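エルルステッド生活支援技術センター > 安全管理 > 点検記録 > 家事作業自動化機器

家事作業自動化機器 導入前安全点検票(所見付)

点検対象:家事作業支援システム「Vuris」 片付け・整頓機能
設置予定場所:エンロー棟 共用談話室および給湯室
点検実施日:2023年8月23日
点検責任者:アシュリン・クローニン(安全管理室)
立会:シャルパンティエ社 技術担当、エンロー棟 生活支援係
点検区分:シミュレーションによる動作確認、および模擬室における実機確認

1 点検の目的

本点検は、入居者が日常的に使用する部屋において、Vurisに家事作業の一部を任せることが可能かどうかを、安全の観点から判断するために実施した。対象は、戸棚の天板、机、流し台脇に置かれた日用品の移動および整頓に限る。調理、火気を伴う作業、入居者の身体に触れる作業は対象としない。

判定は次の区分による。
適 現状で差し支えない
条件付 所見に記した措置を講じたうえで使用できる
否 是正が完了するまで当該機能を使用してはならない
未 今回は確認していない、または確認の方法が定まっていない

作業の出来栄えそのものは点検項目に含めていない。ただし、物を落とす、倒す、引っかけるといった事象は出来栄えと安全の双方に関わるため、該当する項目の所見に記載した。

2 設置環境

2-1 可動範囲内に通路、出入口、非常口が含まれていないこと
判定:条件付
所見:談話室では、戸棚の正面に立つ者が可動範囲に入る。床面への区画表示を行い、動作中は区画内に立ち入らないよう掲示すること。給湯室は奥行きが足りず、現在の図面のままでは通路と可動範囲が重なる。給湯室への設置は図面の再提出後に改めて審査する。

2-2 架台および固定部に緩み、がたつきがないこと
判定:適
所見:模擬室の架台について締結部を確認した。エンロー棟に設置した後は、使用開始前に同じ確認をもう一度行うこと。

2-3 電源および通信配線が足元に露出していないこと
判定:条件付
所見:模擬室では配線が床を横断していた。仮設とのことであるが、エンロー棟は歩行器の利用者が多い。壁面に沿わせ、覆いを付けること。養生テープのみの処置は認めない。

2-4 照明条件が動作に支障を与えないこと
判定:条件付
所見:腕自身の影が天板にかかると、濃い色の物品と影との区別が難しくなることがある。シミュレーションでは影の濃い条件を加えて確認し、物品の検出に失敗した際に腕が停止することを記録上で確かめた。実機では昼光が横から入る条件を試していない。談話室の窓は西向きであり、夕刻の試験が必要である。

2-5 戸棚の引出しおよび扉が閉じた状態で作業を開始すること
判定:条件付
所見:引出しの開閉状態を機器側で確認する機能は実装されているが、半開きの場合の扱いが取扱説明書に書かれていない。当面は職員が開始前に目視で確認する。

3 把持および運搬

3-1 軽量で安定した形状の物品を落下させずに移動できること
判定:適
所見:プラスチック製の小物入れ、乾いた布巾、空の紙箱について実機で確認した。速度は制限値のままとし、変更しないこと。

3-2 陶器、ガラス等の割れ物を損傷させずに移動できること
判定:否
所見:多指ハンドによるマグカップの把持には、取っ手に指をかける方法、胴を包む方法、口の縁を内外から挟む方法がある。どの方法を選ぶかは機器が決めており、職員があらかじめ知ることはできない。縁を挟む方法では指先が飲み口の内側に触れるため、衛生上の問題(5-1参照)に加え、滑った場合に受けるものがない。
割れ物の取扱いは、試験計画を別に提出し、再点検で適と判定されるまで停止すること。立会のシャルパンティエ社からは、樹脂製の食器に限って許可してほしいとの要望があった。安全管理室としては、機器が陶器と樹脂を確実に見分けられるという資料の提出を先とする。

3-3 柔らかい物品、形の定まらない物品の上に置かれた物を扱えること
判定:否
所見:帽子、衣類、クッション等の上に食器が載っている状況は、談話室ではごく普通に生じる。12月の行事期間には飾り付けの帽子や布類が戸棚の上に置かれたままになることが多く、生活支援係からもこの点を確認してほしいとの申し出があった。
布の上の食器は、触れただけで傾くことがある。人は片手で布を押さえ、もう一方の手で食器を取るか、先に中身の有無を見てから動かす。Vurisの現在の動作は、食器を単独の物品として扱い、下の布が変形することを十分に考慮していない。シミュレーション上の布類は変形の再現に限りがあり、そこで得た結果を実機の安全の根拠として用いることはできない。
実機による試験を求める。それまでは、布類の上に物が載っている場合には作業を開始しない設定とすること。

3-4 内容物の有無を確認したうえで容器を動かすこと
判定:否
所見:熱い飲物が入った容器を動かした場合の危険が最も大きい。現時点で内容物を確認する手段は上方からの映像に限られており、手や腕が口を覆った後は確認が途切れる。重量による判別を併用するとの説明を受けたが、持ち上げた後でなければ分からない方法では足りない。

3-5 最大把持重量の設定
判定:条件付
所見:取扱対象を500グラム以下に限定すること。これは機器の能力によるものではなく、落下時の足先への影響を考慮した当センターの運用上の上限である。置時計など、上部に金属の部品がある物品は、重量が上限内であっても落下時の危険が大きいため、対象から除くか、移動先を天板の奥に限ること。

3-6 取っ手、つまみ、ひも等への引っかかりがないこと
判定:条件付
所見:マグカップの取っ手が隣の物品に近い位置にあるとき、持ち上げの途中で隣の物品に当たるおそれがある。物品どうしの間隔が狭い場合の動作順序について、説明資料の追加を求める。ひもの付いた物品(眼鏡ひも、入居証等)は対象外とする。

4 人との接触

4-1 人の接近を検知して停止すること
判定:条件付
所見:立った大人の接近については、正面および側方のいずれからも停止を確認した。車椅子利用者が低い位置から手を伸ばした場合、停止までに遅れがあった。検知範囲の下端を下げる調整を行い、再試験すること。

4-2 非常停止ボタンに容易に手が届くこと
判定:条件付
所見:非常停止ボタンは、腕の可動範囲に入らずに押せる位置に置かなければならない。模擬室の配置では操作卓に一か所あるのみであった。戸棚の側と出入口の側の双方に設けること。腕の本体に付いているボタン類は、用途にかかわらず非常停止の手段として数えない。動作中の腕に手を伸ばす運用は認めない。

4-3 停止後、自動的に再開しないこと
判定:適
所見:操作卓での再開操作が必要であることを確認した。再開操作は職員に限る。

4-4 停止時に把持物を放さないこと
判定:適
所見:非常停止後も把持が維持されることを実機で確認した。停電時については4-5による。

4-5 停電時の挙動
判定:未
所見:腕の姿勢が保持されることは説明を受けたが、ハンド側の挙動について書面での回答がなかった。回答があるまで、停電の可能性がある設備点検日には使用しない。

4-6 複数の腕が同時に動作する場合の干渉防止
判定:条件付
所見:腕どうしの衝突を避ける機能は働いている。問題は、一方の腕が手前に下りているとき、その背後で行われている作業が職員の立ち位置から見えにくいことである。監視用の映像を操作卓に表示し、少なくともハンドと把持物が常に見えるようにすること。

4-7 指を挟む隙間
判定:条件付
所見:関節部および指節部の隙間について、覆いのない箇所がある。清掃担当者に対し、電源を切るまでは触れないことを周知する。

5 衛生および清掃

5-1 食器の口が触れる面に機器が接触しないこと
判定:否
所見:3-2に記したとおり、縁を挟む把持では指先が内側に入る。使用済みの食器を下げる作業に限れば許容する余地があるものの、洗浄済みの食器を棚に戻す作業には使用できない。使用済みか洗浄済みかの区別を機器に任せることも、現時点では認めない。

5-2 指先の材質が清拭に耐えること
判定:条件付
所見:当センターで使用している清拭剤との適合が未確認である。シャルパンティエ社は適合表を提出すること。

5-3 清掃の手順が定められていること
判定:条件付
所見:手順書はあるが、工場での使用を前提とした記述が残っている。「工具」「加工対象」等の語を改め、生活支援係の職員が読んで作業できるものとすること。

6 記録および運用

6-1 動作の記録が保存されること
判定:適

6-2 映像に入居者が映る場合の取扱い
判定:条件付
所見:保存期間および閲覧できる者の範囲を定め、入居者および家族に書面で説明する。説明書の案は安全管理室で作成する。

6-3 職員への教育
判定:条件付
所見:操作する職員は、座学に加えて模擬室での実習を修了すること。非常停止の操作は、実際に動作中の腕を停止させる形で行う。

6-4 連続運転の制限
判定:条件付
所見:一回の連続運転は20分以内とする。その間、職員一名が同室し、他の業務を兼ねないこと。生活支援係からは、職員が付ききりになるのであれば自分で片付けた方が早いとの意見が出た。もっともな意見であり、第8項の総合所見で改めて触れる。

6-5 不具合の報告経路
判定:適
所見:既存の設備不具合報告書を準用する。様式の備考欄に、把持していた物品の名称を必ず記入すること。

7 シミュレーション結果の取扱い

今回の点検では、戸棚の天板に日用品を配置した仮想環境での動作を資料として受領した。配置の条件を変えながら試行でき、実物を壊すおそれがない点で有用であり、事前の確認手段として今後も受け入れる。

ただし、判定にあたっては次のとおり扱う。
(1)腕どうしの干渉、可動範囲、物品への到達の可否については、仮想環境での確認を判断の材料とすることができる。
(2)陶器の滑り、布の変形、液体の揺れについては、仮想環境での成功を安全の根拠としない。
(3)受領した試行の集計では、成功率80パーセントを当面の目標とする旨の記載があった。開発上の目標として異論はないが、割れ物を扱う作業の許可基準としては採用できない。当センターが求めるのは成功の割合よりも、失敗したときに人に危害が及ばないことの説明である。
(4)試行の動画を提出する際は、失敗した試行も含めること。今回の提出分は選別の基準が不明であった。

8 総合所見

家事のうち片付けは単純な作業と見なされやすい。実際の戸棚の上には、性質の異なる物が重なり合って置かれている。割れるもの、つぶれるもの、倒れやすいものが隣り合い、どれから動かすか、どこを持つかを、職員は意識せずに判断している。Vurisは、物品が一つずつ離れて置かれ、固く、軽い場合には、職員の監視の下で作業を行える水準にある。重なりや割れ物を含む場合には、その水準に達していない。

同室の職員を要する以上、現段階での導入に人手を減らす効果は見込めない。導入する場合は、試験的な運用であることを関係者の共通の理解とし、業務量の見積りにVurisの分を算入しないこと。なお、立会者のうちエンロー棟の職員からは、夜間の机の拭き上げや床の物拾いのほうが需要が高いとの発言があった。今回の点検対象外であるため、発言のあったことのみを記録する。

総合判定:条件付(談話室に限る。割れ物、布類の上の物品、内容物のある容器を除く)
給湯室への設置:保留

9 是正事項および期限

是正報告書は、本票の受領から10営業日以内に安全管理室へ提出すること。対象は次の各項とする。
2-3 配線の覆い
2-4 夕刻の照明条件での試験計画
3-2 割れ物の試験計画、材質判別に関する資料
3-3 布類の上の物品に対する開始禁止設定
4-1 低い位置からの接近に対する再試験
4-2 非常停止ボタンの増設
4-5 停電時のハンドの挙動に関する書面回答
5-2 清拭剤の適合表
5-3 手順書の改訂

3-4の内容物確認については、期限を設けず、解決策の提示をもって再点検の協議を開始する。その他の条件付項目は、設置後の使用開始前点検で確認する。

点検責任者 アシュリン・クローニン

添付資料

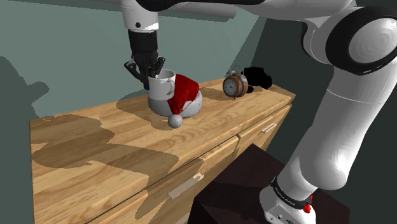 添付 片付け課題のシミュレーション画面。マグカップの口に指先を差し入れた多指ハンド(3-2、3-3、5-1関連)

お問い合わせ:エルルステッド生活支援技術センター 安全管理室 | © エルルステッド生活支援技術センター | ページの先頭へ戻る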